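Home Trips Food & Drink Crafts Shop About Contact

A Day at the Merkevov Pottery Fair

May 30, 2024

I have wanted to go to the Merkevov pottery fair ever since a coworker came back with a blue salad bowl that I have been quietly jealous of for years. Something always got in the way (a wedding, a flat tire, one year I just plain had the wrong weekend). This time I took the day off, packed a cooler and a stack of old bath towels for wrapping things, and left the house before it was light out. So here's my report, with far too much about glaze in it!

First, getting there. The town is tiny and the main street is closed to cars during the fair, so you park in the field behind the grain store and walk down. Parking was $5, cash only. It had rained overnight and the field was pretty soft, so wear real shoes. I saw a woman in white sandals and my heart went out to her. The walk takes you past the old brick kilns, which are fenced off now, with swallows going in and out of the chimneys, and then you come around the bend and there are the tents all the way down to the river.

I did one full lap without buying anything. That's my rule at any fair and I break it every time, but I really did manage it this year, mostly because I couldn't carry a coffee and a platter at once. The stalls are loosely sorted, with the big garden pots up top where people can load their cars, then tableware, then the odd little sculptural stuff by the water. There's a man selling nothing but whistles shaped like birds. You can hear his corner long before you get to it.

The tableware row is where I lost the morning. The studio called Divine had the longest line, and I get it. They do a speckled oatmeal stoneware with a thin rust edge where the glaze breaks over the rim, and the cups sit in your hand like they were made from a mold of your own fingers. I picked up the same mug probably more often than was polite. It was $4 more than the plain one next to it and I bought it anyway. I drank my tea from it this morning and have no regrets.

A few tents down was Dinu, a family workshop that still digs its own clay. They had a bucket of it sitting out, straight from the bank, with roots and gravel in it, and next to that the same clay after washing and sieving, and then a fired tile. I love it when people put the process right there on the table. The color goes from a dull gray-brown to this warm brick red, and apparently the only thing that changes it is the iron and the fire. They fire with wood twice a year, and the September firing is open to visitors if you write ahead. You have to bring your own supper and you may get handed a shift at the stoke hole in the middle of the night. I'm already trying to talk my sister into it.

Lunch was a flatbread with potato and dill from a cart near the bridge — greasy, blistered, perfect — and a cup of sour cherry juice. I ate it sitting on the wall with my feet hanging over the water. If you want a real seat, go before noon. After that the line wraps around the church and the tables are all taken by people guarding their shopping.

In the afternoon I signed up for the throwing lesson, which they run in the old school gym at the bottom of the hill. It costs $7 and you get a wheel, an apron that has seen things, and a lump of clay. I took a pottery class in college and went in feeling pretty confident. Well. My first lump flew off the wheel and hit the curtain. The second one turned into a sort of ashtray, and the third I managed to pull up into a cylinder before it sagged on one side like a tired sock. The teacher was patient with all of us and kept saying to slow the wheel down, and of course not one of us did. 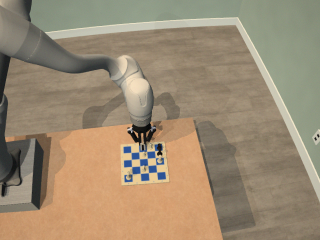
What helped me most was being told to lock my elbows against my legs. I'd been trying to center the clay with my wrists, and it kept pushing me around. Once my arms were braced, the lump stopped wobbling almost right away, and I had a good minute of feeling like a genius before I poked a hole through the bottom. They don't fire what you make in the lesson (everything goes back in the recycling bucket), so take a picture if you get something you're proud of. I did not.

Before leaving I went back up for a second pass, and this is where the damage happened. The glaze people, Adard, sell test tiles by the tray, 100 little squares on each, all slightly different greens and blues and that milky white that looks like skim milk on a dark plate. I'm not a potter and have no use for a tray of test tiles. They're going to be the backsplash behind my laundry sink, or possibly they'll live in a drawer forever. The tray weighs a ton, so ask them to hold it for you while you get the car.

Some practical stuff, for anyone planning on next year:

Bring cash. Plenty of the stalls take cards, but the signal by the river is hopeless and I watched a lot of people holding their phones up in the air.

Bring towels or a blanket. The newspaper ran out by midafternoon and the late buyers were wrapping bowls in their jackets.

Look at the seconds tables, which are usually tucked behind the tents. I got a serving dish with a tiny drip on the foot for less than half price, and it sits flat and holds soup.

Dogs are allowed and there were lots of them, but the aisles get narrow and there is pottery at exactly tail height. I held my breath more than once.

The restrooms are in the gym building and there's another set by the parking field that hardly had a line at all.

I got home after dark with mud up to my shins, unpacked everything onto the kitchen floor, and nothing had cracked except the lid of a sugar bowl, which I'd put under the cooler like a fool. I've glued it. It looks fine if you turn it toward the wall.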